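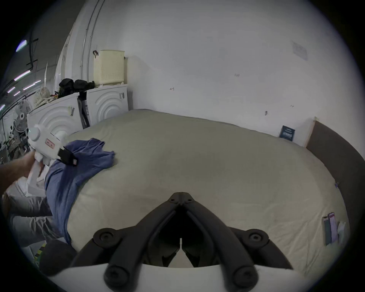
4.2 What ends up on the bed

I went into this part of the study thinking about bedding. I had a whole set of questions ready on duvets, pillowcases and how often people change a sheet, and I did ask them, but what people in the 12 households really wanted to talk about was everything else that lands on a mattress during the day. Post, chargers, half a load of washing, a hairbrush, the receipt you mean to keep. One Hoani household called theirs "the big table", and I have to admit I've called mine that ever since (my own bed isn't in the data, which is probably a mercy!).

Each household kept a bed diary for 14 days, jotting down what was put on the bed and what was taken off again before sleep. I've sorted the entries by where on the bed the thing was left, and the edges and corners matter far more than I'd guessed. The middle is for soft, large things that people fully intend to deal with: clothes, towels, a blanket waiting to be folded. Small flat things drift to the sides, especially if there's something upright to lean them on. A wall will do, and so will a headboard or a padded side panel.

Figure 3 has both sorts on one bed. A crumpled blue cloth lies over the left side of the pale fitted sheet and hangs down over the edge, while the small things are all across on the right: a dark blue booklet or card propped against the back wall, and two narrow tags on end close to the brown upholstered panel, with a bit of white paper tucked in beside them. I coded the cloth as "soft, spread" and the rest as "small, propped". I'd have liked a finer code for tags, which came up again and again in the Larero diaries, but by then I was already four codes over what I'd promised myself.

Why prop a thing up at all? I asked everybody this and got fairly vague answers, most of them some version of "so I'll see it". Several people said that anything laid flat on a sheet gets lost as soon as somebody sits down, and I believe them, having spent a good part of December looking for a library card that was under my own knee. Others said they'd never thought about it and would rather I asked about pillows.

Clearing the bed at night followed a loose order. Cloth went first in most diaries, usually to a chair, and the small things were gathered up last, quite often by hand in one sweep along the wall. That's also how they get dropped down the gap. The diary had a column for lost items and it filled up faster than any other, with earrings and pen lids at the top. Two households had started keeping a shallow tray on the bedside table for the sweepings, and both had stopped using it by the end of the fortnight.

Fitted sheets deserve a word here too, as they affect how well things stay put. On a tight sheet a propped card tends to slide; on a rumpled one it catches in the creases. People noticed this without my asking. I haven't tested it properly, and the sheet questions in the Wivard interviews came too late to be much use, so I leave it as something the diarists told me and go on to chairs in section 4.3.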